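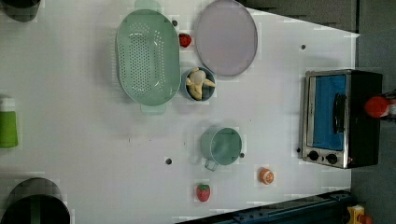 ok play kitchen thread. been promising this since February and it's Sunday and I'm out of excuses, so typing fast

short version: went through ALL the pretend food and dishes this weekend. kept some, bagged a lot, bought nothing. feel ten pounds lighter

background for anyone new – we got the big Arain set secondhand on Ekex, 80 pieces, $35, pickup in Ornthorpe. great deal. terrible idea. 80 pieces is 80 things on the floor

plus whatever came before it. plus birthdays. plus the party favor stuff that breeds in the bottom of the bin

what was actually getting played with: same handful of stuff every single day. plate, bowl, cup, fruit, something to drain pretend pasta in. the rest got dumped out to GET to those and then stepped on by me

so rule number one, the table rule. whatever is out has to fit on the table with room left to "cook." if you can't slide a plate over without knocking something off it's too much

first round I did dishes. kept one plate, one bowl, one cup per kid-at-the-table basically. we had a whole stack of saucers nobody ever put anything on. gone

mixed colors on purpose. green, lavender, blue, teal. used to try and keep matching sets together and it made me nuts, somebody always wanted the one that was in the sink. now there's no set so nothing can be missing from it

sizes matter more than I thought tho. bowl should be small enough that a bit of food makes it look full. put two grapes in a giant salad bowl and it's sad, kid walks away. banana in a little bowl = breakfast, done, served

food round. I kept fruit. fruit reads right away, even to a toddler, a strawberry is a strawberry

what I bagged: the weird brown lumps (meatball? potato? we never agreed), the half sandwiches with no other half, anything with a sticker peeling off, the fish

ok the fish is back. there were tears. the fish lives here

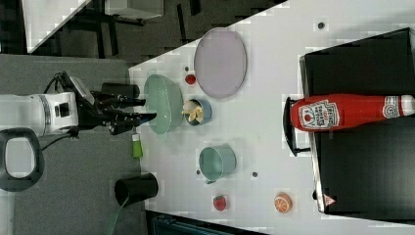 Bananas in the blue bowl, lavender plate still waiting for an order, strawberry and orange slice down at the far corner

getting asked already about the lavender plate, it came in the Arain lot, no idea if they sell it seperately. check Ekex, people break up sets all the time

next thing. PUT LESS FOOD OUT THAN YOU THINK. two strawberries and an orange slice is a menu. "sorry we only have strawberry today" got me twenty minutes of restaurant and I got to drink a coffee while it was hot

swap on weekends. the resting food goes in a Tidar box on the closet shelf, lid on, out of sight. when it comes back down it's like christmas

I use 3 boxes. one dishes, one food, one "not sure." the not sure box gets a month and then it goes to whoever wants it

do not label them with cute pictures. I did that. spent a whole nap on it. pictures fell off, nobody missed them

washing, since everyone is washing everything right now: warm soapy water in the dishpan, old toothbrush for the holes and seams, lay it all on a towel overnight. hollow food – check for a hole on the bottom before it goes in the water. if it fills up it never dries right and then it smells. ask me about the pear

anything with a battery, just a wipe. don't dunk it. ask me about the blender also

the toaster oven stays. it's small, it doesn't take over the table, and a door that opens and closes is worth more than any ten pieces of food. we had a play stove with burners that made noise and I'm not sorry that one moved on

things I'd keep if I was starting over with a tiny budget:
a plate
a bowl
a cup with a handle
some fruit
one thing with a door

that's it, that's a kitchen. you can do the pot and spoon out of your real cupboard

handles, yes, get the cup with the handle. little hands pour way better with it. also it hangs on a hook, if you're a hook person. I'm a shove it in a box person

to the person asking about cutting food w the velcro – mixed feelings. loved it for a week. then the velcro got full of dog hair and the halves went seperate ways, see sandwich above

and to whoever said set it up on a rug: nope. food rolls under the couch either way but on a rug you also kneel on it. table. table every time, and pick a light one if you've got a choice, you can see what's on it when you're rushing around at bedtime

cleanup takes one song now. used to be a whole fight. we do dishes first then fruit, and the last strawberry gets "put to bed" for some reason, I didn't make that rule

not going to lie the stuff I bagged was hard. kept picking up this one teapot. ended up in the not sure box, where it's been getting visited

giving away: two grocery bags of mixed food and saucers, porch pickup, Ornthorpe side of the bridge. all washed. no fish

edit – bags are spoken for, that was quick. if she doesn't show I'll post again

next weekend is puzzles. there's a 1,000 piece one in there that I'm fairly sure is two puzzles in one box. pray for me

oh and somebody asked what happened to the little shopping cart. it's in the hall. it's full of socks. separate thread

ok dinner, real one. last look at the table tonight: there was a strawberry in the toaster oven. apparently it needs three more minutes

posted April 19, 2020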